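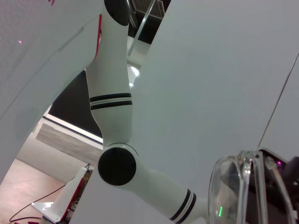 White arm with double black bands, Skollow stand.

Minutes, visit to the Skollow demonstration, Lerkthorpe, Wednesday

Present: four from Brimton, two from Skollow. The meeting opened at 10:15 in the demonstration area. Minutes of the October meeting were accepted with one correction: the order number is 3174.

1. Stand layout. Skollow proposes plain white panels between stations. Brimton asked that panel heights be given on the drawing before the open day. Agreed.
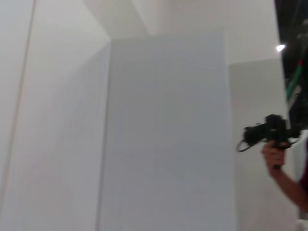 Will visitors be allowed inside the panels while an arm is powered? Only with a host, and only at reduced speed.

2. Cabling. Floor cables are to be covered on all walking routes. Skollow to quote for 102 feet of cover — delivery to Lerkthorpe included.

3. Surfaces. Matte finish preferred, to limit glare on the wrist cameras.
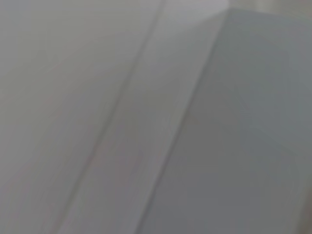 Sirko asked by message whether gray would serve better than white, as close-range views give the software very little to work with. Deferred until test footage has been compared.

4. Eyeglass task. The task is to put a pair of glasses in an open case and close the lid. Clear frames remain the hard case for detection. Skollow will supply a log of 2000 trials, failures included.

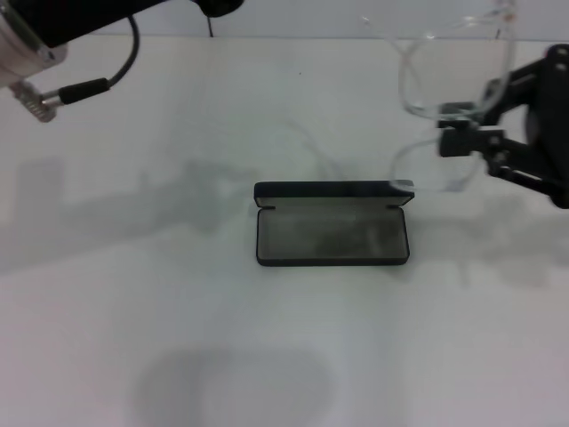 Item 4: clear glasses at the right gripper, case open.

5. Next meeting in Brimton, date to follow. Closed 11:40.

Comments (2)

pelham_k: Is the trial log going to be shared outside the group?

rivetline: Item 2 should say who pays for the cover.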